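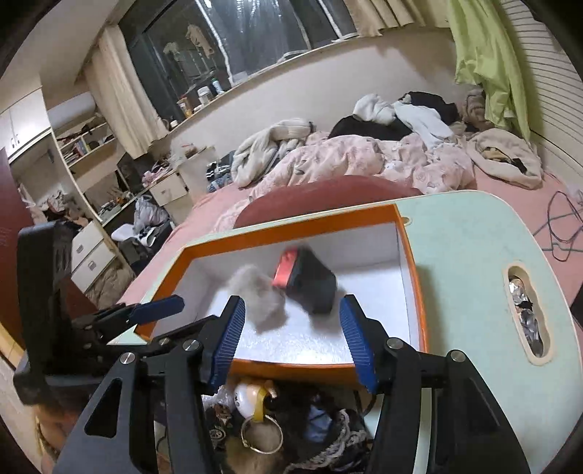 2 min read

May 31, 2022 | By the Worine newsdesk

Plurneck, the small Guimarães firm best known until now for a warehouse trolley that beeped at people, has put its hand-held gripper kit on general sale. The kit is called Voliria, comes in a padded case and does nothing whatever by itself. You hold it, you squeeze it, you pick things up. The robot comes later, and is sold by somebody else.

The idea is a sound one all the same. Teaching a robot arm to tidy a table usually means having a robot arm, a table and a technician in the same building. With Voliria the customer carries only the hand. A camera on the tool records what the jaws are up to, the footage is sent off at the end of the day, and software turns it into something an arm can learn from. Plurneck's pitch is that this can be done in any bedroom or kitchen, with the laundry left where it is. Having seen the state of most bedrooms, we think the robots are in for an education.

For the money you get the gripper with ribbed blue fingertips, two spare pairs of pads, a charger and a printed guide of 17 pages, four of which concern the charger. The basic kit costs 341 euros. Storage for recordings is extra after the first 200 clips, a limit that a keen user will pass before the end of the first week and a less keen one will never trouble.

We had a kit on loan for a fortnight. The jaws open and close smoothly and the ribbed pads hold on to most things, soft toys and boxes of tea bags included. Flat objects are another matter. A bank card on a bare table defeated us entirely, and the guide's advice is to "approach from the edge", as though we had been trying to come up through the wood.

The weight is fine for ten minutes and noticeable after 20. Plurneck suggests changing hands, but the grip is plainly shaped for the right one, and a left-handed colleague gave it back with a few remarks we can't print. A left-handed version is promised for July. The firm didn't say what it would cost.

Our main grumble is with the app. It will reject a clip for being too shaky, fairly enough, but only once the whole clip has been uploaded – over our office connection, that left plenty of time to make tea and, in one case, lunch. It also insists on a label for every recording and won't accept the same label twice, so our later efforts are filed under names such as "sock again" and "sock again new".

Labs that already own an arm will probably get their money's worth, and there is a discount for orders of ten kits or more. Everyone else will have bought a rather expensive way of picking up socks. Orders are being taken now through Plurneck's own shop, with delivery in some three weeks. The padded case is also available separately.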